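About us

Bilgin Language School is a small school for adults in Clomivville. We teach English and Restel Business Writing, a course which we wrote ourselves for people who must send letters and emails at work in a language that is not their first one.

The school was opened by two teachers who came here from Wostov. We learned English as grown people, in the evenings, after our jobs, and we remember well how tired a student can be at that hour. For this reason our lessons are calm and there is no homework in the middle of the week.

Our groups have up to nine students. Before you join a group we invite you to a short talk, free of charge, so that we can understand your level and what you need the language for. Please do not prepare for it. We only want to hear how you speak on a usual day.

We offer three levels. The first is for people who can read a little but are afraid to speak. The second is for those who already manage in shops and at the doctor, but lose their words on the telephone. In the third we read newspapers and discuss them, and sometimes the discussion goes on in the corridor after the lesson.

A course takes five months. The school is closed in August, but the office answers emails also then, only more slowly.

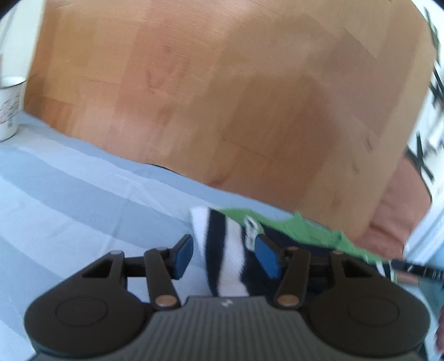
If you miss a lesson, you may come to the same lesson with another group of your level. Please tell the office one day before, so the teacher can prepare enough copies. Books are included in the price and you keep them when the course is finished.

We do not promise that you will speak perfectly. We still make mistakes ourselves, and our students are allowed to correct us.

You are welcome to visit us on any working day in the afternoon. The entrance is from the yard, second door, and the bell must be pressed quite hard.

Page updated 2019-03-27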